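Open day at the Vorevska mattress and bedding works, Cleltesby

I had wanted to get to one of the Vorevska open days for years, and this March I finally managed it. The works is out past Elton on the old Pilkington road, and if you come by bus you want the 17, which stops right across from the gate. Get there early! The Wednesday tours fill up fast and the second one had a line down the ramp by ten.

We started in the cutting room, which smells of clean cotton and is much quieter than I expected. The tables are enormous. Fitted sheets are cut flat, and then the corners are sewn on machines near the windows, and I could have stood there all morning watching a square of cloth turn into something with pockets. Our guide let us try stretching the elastic by hand before it goes in (harder than it looks, my corner came out like a shower cap).

After that came the frame shop, and then upholstery, where the headboards get their padding. They had 6 shapes on the rack, from very plain to one with so many buttons it looked like a sofa. The rounded corners are the tricky part. The fabric has to be eased around in tiny pleats at the back so the front stays smooth, and the woman doing it was so fast I missed it twice and had to ask her to slow down, which she very kindly did.

Lunch is in the canteen and costs next to nothing. Have the soup. There is also a seconds store by the exit with blankets stacked up to the ceiling, and I came away with 2, plus a bag of fabric scraps for my quilting group.

The part I liked best was the row of guest rooms over the store. Visitors coming from far away can stay the night, so you get to see the beds in ordinary use, with people's stuff on them, and I found that so much more useful than a showroom. The gray headboard with the rounded corners looks great against a white wall, and a cream sheet with a blue blanket thrown over it is a combination I am going to copy at home.

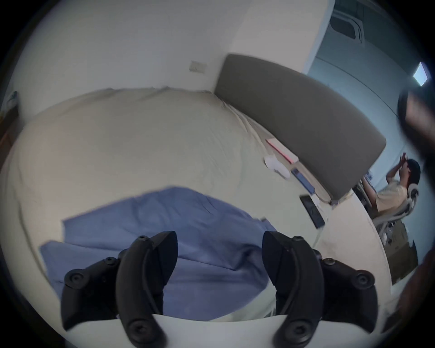 Gray headboard, cream fitted sheet and blue blanket, with a phone and charger up by the headboard.

The bed is a big one, and it made me think again about the size of ours. I lay down on 3 different mattresses in the trial room next door and the medium won easily.

Tours last all morning, wear flat shoes, and there is free parking behind the boiler house.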